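Fuvo Two-Arm Bench Kit

Parts kit for a home or shared-workshop build
Sold by Trumdale
Part number 700-101
Page updated 11th October

Overview

The Fuvo is a pair of small robot arms sold as a kit. You supply the base, the computer and the room. It is meant for people who want to work on household handling jobs – picking up a mug, stacking a plate, moving a bottle from one spot to another – and who are happy to spend a few evenings with a hex key first.

Both arms use the same joints and the same housings, so spares fit either side. The grippers are bought separately and bolt to the last joint with four screws. Most builders start with two of the same kind. You can also run a different gripper on each arm, and the control software keeps a separate settings file for each one.

What is in the box

Two arms, assembled up to the last joint
Two power leads and two data leads, black
One pair of base plates, drilled
Cable clips and ties
Hex keys, 3 sizes
Printed wiring sheet

Not included: grippers, cameras, power supply, computer, stand or cart.

Setting up

The arms need a base that does not rock. A heavy cart is fine, and so is a steel frame bolted to the floor. Light folding tables are a poor choice. When both arms swing the same way the whole table moves with them, and the position readings drift.

Leave slack in the cables at every joint. Run each arm slowly through its full travel by hand before you power it up, and watch the cable the whole way. If it pulls tight anywhere, move the clip down and try again. A tight cable is the most common cause of returns on this product, and the warranty does not cover a torn connector.

Any ordinary table will do as a work surface. Kitchenware makes a good first set of objects: a flat plate is hard to get a finger under, a mug has a handle to aim for, and a shiny steel bowl gives the camera trouble with highlights. The build below is working at a dark wood table with a plate, a mug, a steel bowl and a water bottle on it, and has a light gray gripper on the left arm and a black two-fingered one on the right.
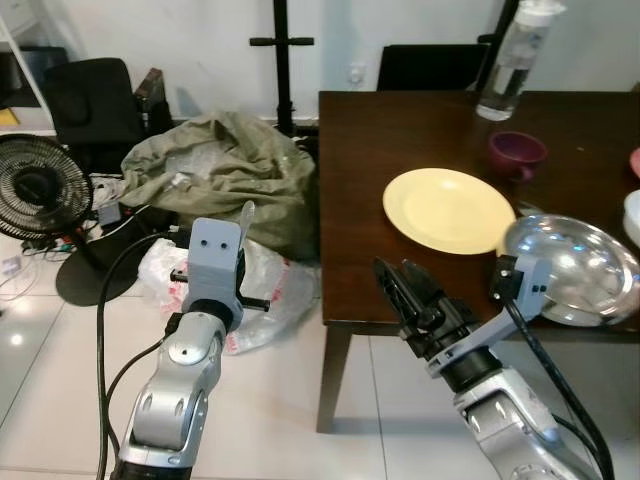
Gripper options

Fikre F3. Two fingers, black, parallel jaws. The general-purpose choice. Handles mugs and bottles well. Thin cutlery lying flat is difficult without the long finger set.

Fikre blank plate. For builders who print their own gripper. Comes drilled for the Fuvo wrist and nothing else.

Both are stocked by Trumdale and ship with the kit if ordered together. Grippers from other makers can be fitted with the Durnetmont adapter ring, part number 1954. The ring adds a little length to the arm, so enter the new tool length in the settings file before the first run.

Safety

Fit the stop button where you can reach it from your chair. Keep long hair, sleeves and loose bags away from the arms. The arms stop on overload, but the grippers do not – a finger caught in the jaws will be squeezed until you release it from the software or cut the power.

Support and returns

Unused kits can be returned in the original packing. Kits that have been powered up are repaired or exchanged under warranty. The workshop closes for stocktaking in January and orders placed then are shipped when it reopens.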